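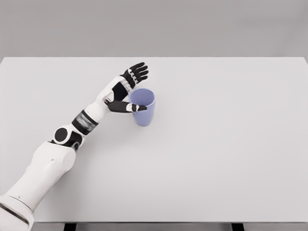 Lorna MacKinnon objected, on reading an early version of this section, that speakers asked where a thing is seldom answer with a bare preposition phrase, and that a study of "on" and "at" which scores only the preposition throws away most of the answer. We accept the objection in part. The scoring described below keeps the whole reply and marks the preposition as one field among several.

Figure 4. A pale blue cup standing on a white table, with a plain gray wall behind. Rendered.

3.2 Choice of preposition with flat supports

The use of "on" for an object resting on a horizontal surface is usually treated as settled. The dialect material from Gatosdale suggests more variation than this. Speakers there use "on" where the support is a piece of furniture, but many of them change to "at" when the reply also names a region of that support, as in "at the back of the table" beside the expected "on the back of the table." The Kaltville material shows the change less often and only in short replies.

We distinguish four reply types. A plain reply names the support alone ("on the table"). A regional reply names a part of the support ("at the back of the table"). A relational reply takes a second object or boundary as its landmark ("near the wall"). A mixed reply joins any two of these. A layout such as the one in Figure 4, where the cup stands upright on the table and the wall lies beyond the far edge, permits all four types, and the question put to speakers was always "Where is the cup?"

Replies were transcribed in ordinary spelling. Hesitations were kept when they came between the preposition and the noun, and dropped elsewhere. Where a speaker corrected the preposition, the first form was scored and the second was entered in the notes field. Eifion Bellis scored the Gatosdale replies and the authors scored the Kaltville replies. Disagreements over mixed replies were settled by taking the first complete phrase as the head.

The comparison corpus is the Harms collection of spoken directions, from which we drew 2,000 phrases headed by "on," "at" or "by." The collection was made for another purpose and has two drawbacks here. Its speakers describe rooms and streets more often than furniture, and the original question is not always preserved. We therefore use it only to check whether a given pairing of preposition and noun occurs in free speech at all. Every pairing in the Gatosdale replies was found there except "at the middle of," for which the collection has "in the middle of" throughout.

One account of the Gatosdale pattern is that "at" marks a point on a line, and that speakers who use it treat the depth of the table as a line running away from them. This predicts "at" with "back" and "front" and "on" with "left" and "right." The second half of the prediction holds well. The first half fails with "front," which takes "on" and "at" freely in the same speaker. A possible source of the difference is the fixed phrase "at the back," common in talk about rooms, which has no equally common partner in "at the front" in this area. We return to fixed phrases in Section 4, where the same replies are sorted by noun.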